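Week 3 – the table

Xuelian and I picked the long mint-green table for our study room makeover, and I'm so glad we did! It was the first thing we agreed on (we'd argued over shelves for 30 minutes). Tyson wanted to sand the top. I voted for a good scrub first – cheaper, and way less dust.

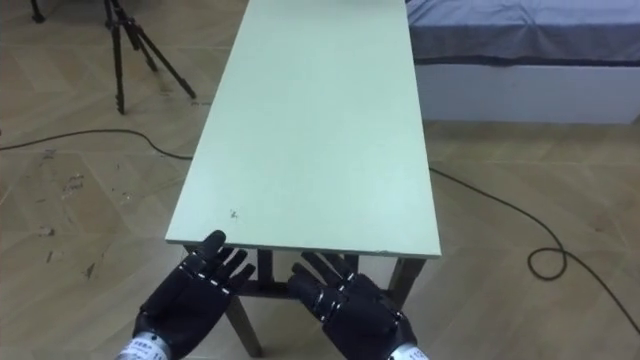

We're leaving the dark brown legs alone, and the chip on the near edge gets filler on Wednesday. Shirley is bringing the filler.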